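4. Complaints, cleaning logs and what people think is dirty

4.1 Where the complaints came from

The complaint log at Restgate was kept by the front desk, on paper, until the building switched over to the Plinunus ticket system partway through the study. So two sources. The paper log has fuller wording (people talked, the desk wrote it down), the tickets have better times. We merged them by floor and by month and threw out duplicates where the same person had clearly reported the same patch of floor twice in one morning. 47 complaints left after that. Not a lot for a building that size, and any split of them by floor gets thin fast, so most of what follows is reading the complaints and not testing them.

A complaint, for our purposes, is any report that names the floor covering as dirty, stained, worn, smelly or "needs doing". Spills reported by the person who spilled are left out. So are trip hazards and lifted seams. Those go to a different contractor anyway and were never going to trigger a clean.

Wording was coded by two of us separately, then compared. Disagreements were mostly over "worn" against "dirty". Tenants use the two words more or less interchangeably and we ended up putting them in a single group called dull. The other groups: spot (a single visible stain), track (a dark path through an open area), smell, and other. January was the busiest month for track and that is no surprise to anyone who has cleaned an entrance in winter.

4.2 Soil and complaints do not line up well

The dry soil samples were taken with a vacuum head fitted with a weighed filter, same stroke pattern each time, before the evening clean. The method is in Section 3 and we don't repeat it. What matters for this section is that the weight of soil pulled from a patch told us very little about whether anyone had complained about it.

The plain blue loop pile in the Ruangrit wing drew more than its share of complaints while carrying fairly little soil. The mixed grays on the upper floors were the opposite. Heavy filters, quiet log. One corridor outside the post room gave the heaviest filter of the whole study, 900 grams of grit and fiber from the full run of the corridor, and had no complaint against it in either the paper log or the tickets. The cleaners knew about it. Nobody else seemed to.

We went back and checked whether that corridor was simply one people don't look at. It isn't. It is used all day, well lit, and had a leaving party in it during the study (with cake, which is in the filter data if you know where to look). People walked over it and found it fine.

Two readings are possible here and we can't separate them cleanly. First, the multi-tone surface breaks up the outline of dirt so that there is no edge for the eye to catch. Second, tenants on the upper floors may just complain less about everything. Air conditioning tickets from the same floors were also low, which favors the second a bit. But the upper floors did complain about the walls, a lot, and the walls are plain white. We lean to the first reading. Somebody with more buildings should check it.

4.3 What the cleaners said

Interviews with the cleaning staff were run by Nantana Duangkaew, mostly on break, a few by phone afterwards. Notes were taken by hand. No recording, staff preferred it that way and we got more out of them for it, we think.

The main points, in no special order. Plain carpet gets cleaned more because it gets complained about more, and it wears out sooner from the cleaning. Several of the staff said some version of this without being asked. One put it as "the blue is always wet", meaning that the Ruangrit wing was getting spot treated so often that the pile was flattening around the old stains, and a flattened ring then reads as a new stain. So another ticket. So another clean. We did see rings of this kind on our own walk round but didn't measure them.

Patterned and flecked carpet was described as easy and also as a trap. Easy, no calls. A trap because soil stays down in the pile until it starts to cut the fibers, and by the time the surface looks dull there is nothing a vacuum can do about it. Staff who had worked in schools before were firmest on this point. They wanted the flecked floors on a fixed schedule no matter what they looked like, and were annoyed that the contract under the Over program pays by ticket closed.

That last point deserves more room than we can give it. Paying by ticket rewards the floors that show dirt. A floor that hides dirt earns nothing until it fails. The building owner had not thought about carpet color when the contract was signed and, to be fair to them, neither had we when the study was planned. It came up in the second interview and then in nearly all of the others.

Smell is a seperate matter. Complaints about smell came almost entirely from the kitchen end of each floor and staff put them down to mop water getting under the edge strip, not to the carpet itself. We dropped the smell group from the comparison for that reason.

4.4 Cost

Costs were worked out from the contractor's own rate sheet. Over the study the spot treatments in the Ruangrit wing came to 4000 dollars, before the replacement of any tiles. The upper floors cost next to nothing in callouts. Looked at only this way, mixed gray wins by a mile, and this is more or less the argument made by the salespeople.

It leaves out replacement. If the heavy, unseen soil shortens the life of the upper floor carpet by even a few years then the saving is gone and then some, since replacing occupied floor means moving furniture at night and paying people to do it. We have no wear data past the end of the study. The supplier's own life estimates assume regular vacuuming, which the upper floors did not get. The log shows stretches of 5 working days with no vacuum pass at all on floors where no ticket was open. Whether that is enough to do harm, we can't say from this.

A fair comparison would need the same traffic, same schedule and different color, side by side, for longer than any grant we have held. Failing that, old buildings with patchy replacement might do, where new tiles of another color have been dropped into an older floor for whatever reason. We know of a couple.

4.5 Notes on color and pattern

A few words on terms, as the trade names are no help. Suppliers have their own names for every shade and two of the "different" colors on our upper floors turned out to be the same product bought in different years. We sorted floor coverings by eye into plain, flecked and patterned. Plain is a single tone at standing height. Flecked, which covers what some authors call speckled, heather or salt and pepper, has small irregular light and dark points with no repeat you can pick out. Patterned has a repeat or a clear line.

The sorting was done standing up, in ordinary daytime light, and this matters more than we expected. Some carpets that look plain from standing height are flecked at close range, and a few of the flecked ones go flat and plain under the night lighting used by the cleaning crew. Which means the cleaners and the tenants are in effect looking at different floors. A stain that shows at noon can be gone by the time the crew gets there. Staff on the evening shift raised this too; they carry a hand lamp and hold it low so that the light rakes across the pile, and it works better than anything we tried.

Close views were used alongside the standing ones when the sort was unclear. Figure 4 has a speckled gray surface, which falls under flecked in our scheme. Ties went to whichever group was picked at standing height, as that is where complaints are made from.

Figure 4. Speckled gray carpet.

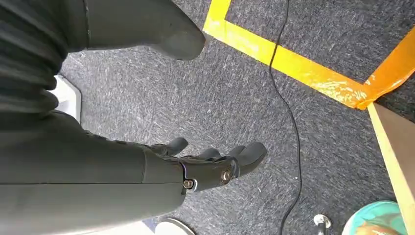 5. Limits of the study

One building, one contractor, one way of paying for the work. The change from paper to tickets happened in the middle and probably shifted who bothers to complain, as the ticket form needs a log in and the front desk did not. Soil weights come from dry vacuuming only and so miss anything sticky. The color sort was done by people who already had an idea of what they would find, and should be redone by someone who hasn't read the log.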